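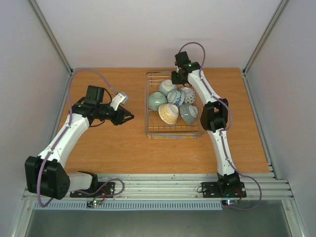

Dishwashing myths I've stopped believing

My column on laundry boosters brought in a pile of mail, most of it polite, and a fair bit of it asked me to have a go at the kitchen sink next. Fine by me. I've washed up by hand for years in a flat with no room for a dishwasher, and I have opinions.

Hotter water kills the germs

You can't hold your hands in water hot enough to do much killing. Detergent and rubbing lift the grease and whatever is living in it, and the rinse takes it away. Use water that's comfortable with gloves on. Change it when it goes grey.

More suds, more clean

Foam is mostly there to please you. One squirt in a full sink does a weeknight's plates. I tried doubling it for a week and all I got was longer rinsing.

Special drying sprays

A reader, Larysa Hrynyshyn, sent me a bottle of Protix rinse mist and asked whether it earned its $5. I used it on half the glasses and plain hot water on the other half. I couldn't pick which was which, and neither could she when I posted her the photos. Spend the money on a linen tea towel.

Bowls dry by themselves

Partly true. Upside down in a wire rack, most of a bowl will look after itself. The foot ring is the catch: it's a little well, and on a deep one the water will sit there until you tip the bowl over and get it all down your sleeve. Myung-ja Kang, my neighbour in Brurkum, gives each bowl a flick of the wrist before it goes in the rack and wipes the ring with a corner of cloth before it goes in the cupboard. I've copied her. Unglazed rings also grab tea stains, and a paste of bicarb and water gets most of that off.

Vinegar and bicarb together

The fizz looks busy. Mix the two and they largely cancel each other out, leaving you slightly salty water. Use bicarb for scrubbing, vinegar for scale on the kettle, and keep them for separate jobs.

Microwaving the sponge

Maybe it helps for a day. A dry sponge can also catch fire in there, so I don't bother. Mine gets wrung out and stood on its edge, and it goes in the bin when it smells. Cotton dishcloths go through the wash with the towels and last me far longer.

Still undecided: copper scourers. I've got 2 on trial and they're both shedding.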